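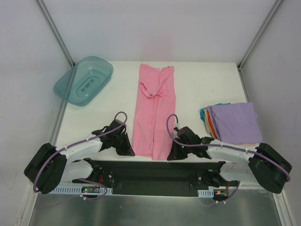

Man müsse schon fragen dürfen, was so eine Zahl wert sei, wenn das Kleidungsstück vorher jedes Mal glatt auf den Tisch gelegt werde, hieß es vergangene Woche beim Projektpartner Verbeke. Die Arbeitsgruppe Grodska teilt diese Frage und legt ihre Ergebnisse zum zweiarmigen Wäschefalten deshalb mit Einschränkungen vor.

Rirkitgate, Dienstag, 2. April 2019 – Das Verfahren mit dem Projektnamen Nenton lernt das Falten aus vorgeführten Bewegungen. Ausgewertet wurden 3716 Vorführungen, bei denen zwei Arme von Hand ferngesteuert wurden. Ein gesondertes Modell des Stoffs gibt es nicht, die Steuerung stützt sich allein auf Kamerabilder und Gelenkstellungen.

Im Abschlusstest mit 100 Durchläufen wurden fast alle Teile am Ende als gefaltet gewertet. Als gefaltet galt allerdings auch, was schief lag, solange kein Ärmel und kein Hosenbein überstand. Legt man strengere Maßstäbe an, fällt das Ergebnis schwächer aus, und zwar vor allem bei langen, schmalen Stücken. Ein verdrehter Bund oder eine eingeschlagene Lage genügt mitunter, damit beide Greifer ins Leere fassen.

Getestet wurde in einer weißen, gleichmäßig ausgeleuchteten Kabine. Wie sich das Verfahren auf einer gemusterten Unterlage oder bei Tageslicht verhält, ist offen. Aussagen zum Einsatz in Wäschereien oder Haushalten lassen sich daraus nicht ableiten – auch wenn frühere Ankündigungen aus dem Projekt anders klangen.

Für April sind 3 weitere Testreihen vorgesehen, diesmal mit zerknüllt abgelegter Wäsche. Die Fehlversuche werden mit veröffentlicht.

Weitere Meldungen
Nenton: Zwischenbericht zu Greifern für dünne Stoffe
Verbeke liefert Textilproben für Vergleichstest
Grodska zieht Messreihe zum Handtuchstapeln zurück
Rirkitgate: Neue Laborräume bezogen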